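Short Fiction | Near Future | Work & Money

Search stories, authors, tags...

Thirty Days With the Gullen Kit

The kit cost me 500 dollars, and I had 30 days to send it back if I didn't love it. That's how they get you. I have never in my life sent anything back on time (I once kept a waffle iron I hated for six years), and Gullen must have a whole floor of people who know that about me.

It came in March. Two grippers, a charger, a strap for each wrist, and a booklet called You Already Know How. The deal was simple. You wear them, you pick things up, you put things down, and every good pickup goes to Rukine, who trains the arms for the Dimholm warehouse. Rukine pays per pickup. Gullen just sells you the hands.

I was going to write a review. I'd been doing those on the side, air fryers mostly, and I figured this was a step up. So I kept notes. Day one: the straps pinch. Day two: the straps still pinch, but I picked up an egg! Day four: I reached for my toothbrush and was surprised by my own fingers.

By the second week I had run out of stuff at home. You'd think an apartment was full of things, but the app gets bored. It would play this sad little two-note sound when I handed it the same mug again – like a doorbell at a house where somebody's sick. "Try something new!" it said. So I started carrying the kit around with me, and bottles turned out to be my big earner. The app loved a bottle. Clear ones paid double.
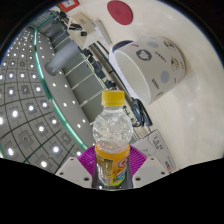 I got good at it, is the thing. There's a squeeze that's too little, and the bottle slides, and there's a squeeze that's too much, and you hear the plastic complain. In between there's a spot maybe as wide as a breath. I could find it with my eyes shut. I did find it with my eyes shut, one night at two in the morning, over and over, and the app played the happy sound every time. My count that night was 1,848. I took a picture of the number and had no one to send it to, so I set it as my wallpaper.

Then the message came. Lindsay was ready. That was what they'd named the arm at Dimholm, and as a valued contributor I was invited to watch it work on a live feed, free for 40 minutes.

I made popcorn. I really did.

It was just an arm on a post beside a belt. Bottles came down and it took each one by the middle and set it in a tray. Fine, great, four stars. Then a short one came along, and Lindsay stopped over it and did a tiny wiggle, left then right, before closing.

I put the popcorn down.

That's my wiggle. I do it with jars, I do it with doorknobs. My mother did it with her coffee cup before every single sip, and it drove my father up the wall, and after she was gone I'd catch him doing it too. I never told the app about it. I guess I told it 1,848 times.

I watched until the feed cut out and asked if I'd like to upgrade. Then I sat down and wrote my review. Straps pinch. Battery is good. Booklet could use more pictures.

Under "Would you recommend this product to a friend?" I left the box blank for a long while, with the cursor going. It was day 29. The carton was still by the door with the return label on it, and I went over to pick it up, and I watched my hands go left, then right.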